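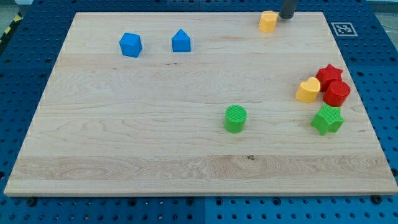
Mernbridge, June

Kemow Toy Library: your questions

What is a toy library?
It works like a book library, only with toys! You join, pick what your child likes, take it home and swap it when everybody's ready for something new. We have 1,055 toys on the shelves right now, from chunky shape blocks for toddlers to a marble run that grown-ups fight over.

How much does it cost?
A family membership is $40 a year. Grandparents can share the same card (please do, they borrow the best stuff).

How many toys can I take?
Up to 5 at a time, for three weeks. Puzzles count as one toy no matter how many pieces they have.

We lost a piece. Are we in trouble?
No! Tell us at the desk when you bring the toy back. Mervin Lapointe keeps drawers of spares and loves a hunt.

Do you clean everything?
Yes, every toy gets washed or wiped down between families. Plush toys go through the machine.

Can I donate toys?
Yes please, if they're complete. We can't take car seats or anything with a frayed cord. Last year you gave us 159 toys, and the train table has been out on loan ever since.

Where are you?
Lemieux Hall, side door, ramp on the left. Open until 6 p.m. For parties and group loans, ask for Gaétan Dufour.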